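2019년 11월 6일, Primia 운영팀 작업 노트

멘토링 예약 기록 정리하는 날. 아침에 커피 내려놓고 Uchida 룸에 자리 잡았는데 프로젝터 케이블이 또 안 보여서 그냥 노트북 화면으로 했다. (케이블 가져가신 분, 서랍에 다시 넣어주세요. HDMI 긴 것!)

일단 지금 상태부터. 예전 예약 시트에서 내려받은 CSV가 2,216행이다. 5월에 Nornbridge 쪽 예약 도구로 갈아탔으니까 그 전 기록은 전부 이 파일에 있고, 이후 기록은 도구 안에 따로 있다. 두 개를 합쳐야 입주사별로 누가 어느 분야 상담을 얼마나 받았는지 볼 수 있는데, 컬럼 이름부터 다르다. 옛날 시트는 "팀명", 새 도구는 "organization". 이 정도는 바꾸면 끝이지만 문제는 안에 들어 있는 값이다.

Flustex만 해도 표기가 5가지다. 대문자, 소문자, 한글로 "플러스텍스", 뒤에 "(주)" 붙은 것, 그리고 뒤에 공백이 하나 들어간 것. 마지막 게 제일 얄밉다. 눈으로 보면 똑같은데 피벗 돌리면 따로 나온다. 처음에는 Flustex가 상담을 거의 안 받은 팀처럼 나와서 한참 이상하다고 생각했다. 매주 멘토실 앞에서 마주치는 팀인데!

그래서 팀명 정리용 대조표를 따로 만들었다. 왼쪽에 원래 표기, 오른쪽에 통일 표기. 원본 CSV는 절대 건드리지 않고 복사본에만 적용한다. 지난번에 원본에 바로 덮어썼다가 졸업팀 이름이 현재 입주팀으로 바뀌어버린 적이 있어서 이번엔 겁이 많아졌다. 대조표는 공유 폴더 "멘토링_정리" 안에 있으니 이상한 표기를 발견하면 거기에 한 줄 추가해 주면 된다.

오전에 한 것:

- 팀명 통일 (대조표 적용, 남은 미매칭은 노란색으로 표시)
- 날짜 형식 통일. 옛날 시트에 "5/13"처럼 연도 없이 적힌 것들은 앞뒤 행을 보고 채움
- 테스트 예약 삭제. 상담 내용이 "ㅇㅇㅇ"나 "테스트"인 행들
- 취소와 노쇼 구분. 이건 반만 했음, 아래 참고

취소/노쇼가 생각보다 골치 아프다. 옛날 시트에는 "X" 표시 하나밖에 없어서 미리 취소한 건지 그냥 안 온 건지 알 수가 없다. 비고란에 "당일 연락", "연락 안 됨" 같은 메모가 있으면 그걸로 판단했고, 메모가 없는 건 "미확인"으로 뒀다. 억지로 한쪽에 넣으면 노쇼율이 우리 마음대로 나올 것 같아서. 새 도구는 취소 시각이 찍히니까 이쪽은 깔끔하다. 보고서에 노쇼율을 쓸 거면 새 도구 기간만 쓰는 게 맞겠다.

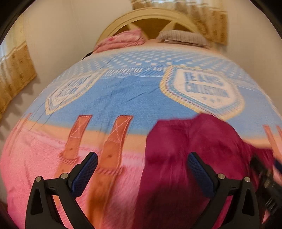
*침대 위 플리스 담요, 청바지 무늬 프린트.*

점심 먹고 와서 분야 분류를 시작했다. 옛날 분류가 법률, 회계, 마케팅, 개발, 투자, 기타인데 "기타"가 너무 뚱뚱하다. 열어보니 채용 상담이 잔뜩 들어 있다. 첫 직원 뽑을 때 계약서를 어떻게 쓰는지, 스톡옵션을 얼마나 주는지, 수습 기간을 두는지. 이런 걸 법률로 넣은 팀도 있고 기타로 넣은 팀도 있고, 하나는 투자로 들어가 있었다 (스톡옵션 얘기라서 그런 듯). 채용을 따로 빼는 게 좋겠다고 생각해서 임시로 "채용/조직"을 만들어 옮기는 중이다. 이름은 더 좋은 게 있으면 바꾸자.

그리고 투자 상담은 데모데이 직전에 확 몰린다. 다들 짐작하던 거지만 그래프로 보니까 좀 무섭다. 그 시기에는 예약이 꽉 차서 다른 분야 상담까지 뒤로 밀린다. 멘토실이 2개뿐이라 그렇다. 데모데이 전 3주 동안만 Uchida 룸을 멘토실로 같이 쓰면 어떨까? 방음이 좋은 편은 아니라서 투자 조건 얘기를 하기엔 좀 그렇고, 발표 연습이나 마케팅 상담 정도면 괜찮을 것 같다. 다음 운영 회의에 올려볼 생각. 회의실을 자주 쓰는 팀들한테는 미리 물어봐야 한다. 공지부터 붙이면 또 메일 폭탄 맞는다.

새 도구에 대해서도 몇 가지 적어둔다. 대체로 만족하는데 내보내기가 이상하다. 한글이 들어간 파일을 엑셀로 바로 열면 다 깨진다. 메모장에서 한 번 열어서 UTF-8(BOM)로 다시 저장하면 멀쩡하다. 매번 이러기 귀찮으니 Nornbridge에 문의 메일을 보냈고, 답은 아직. 그리고 예약자가 상담 분야를 여러 개 고르면 한 칸에 세미콜론으로 붙어서 나온다. 이건 우리가 첫 번째 값만 쓸지, 나눠서 각각 셀지 정해야 하는데 나는 첫 번째 값만 쓰는 쪽으로 해뒀다. 나눠서 세면 전체 합계가 예약 건수랑 안 맞아서 설명이 길어진다. 반대 의견 환영!

멘토 쪽 기록은 오늘 손을 못 댔다. 상담 후기를 성실하게 써주는 분들은 정말 길게 써주시는데 빈칸인 경우도 많아서, 후기 양식을 줄여볼까 싶다. 지금 양식은 스크롤이 한참 내려가고 "향후 협업 가능성" 같은 칸은 나라도 안 쓸 것 같다. 상담 주제, 다음에 할 일, 운영팀에 전할 말. 이 정도만 남겨도 우리가 실제로 읽는 건 다 들어간다. 필수 항목으로 걸어두는 건 반대다. 필수로 하면 점 하나 찍고 제출한다 (예전에 입주 만족도 조사 때 당했다).

입주사한테 결과를 어디까지 보여줄지도 아직 못 정했다. 팀별 상담 횟수를 벽에 붙이는 건 싫다. 적게 받은 팀이 혼나는 기분이 들 수도 있고, 잘 굴러가서 상담이 필요 없는 팀도 있으니까. 자기 팀 기록만 볼 수 있게 해주고, 전체로는 분야별 합계만 공유하는 선이 좋지 않을까. Flustex에서 자기네 기록을 받아보고 싶다고 먼저 요청했으니 그 팀 걸로 양식을 만들어보면 되겠다.

내일 할 일:

- [ ] 노란색 미매칭 팀명 마저 확인 (졸업팀 명단이랑 대조)
- [ ] "채용/조직"으로 옮긴 행 다시 훑기
- [ ] 두 파일 합친 뒤 중복 예약 찾기. 도구 바꾸던 주에 양쪽에 다 넣은 팀이 있음
- [ ] Nornbridge 답장 확인, 없으면 전화
- [ ] 후기 양식 줄인 버전 초안
- [ ] HDMI 케이블 찾기

파일은 날짜 붙여서 저장해뒀고, 중간본은 지우지 말아 주세요. "최종_진짜최종"은 내 파일 아님.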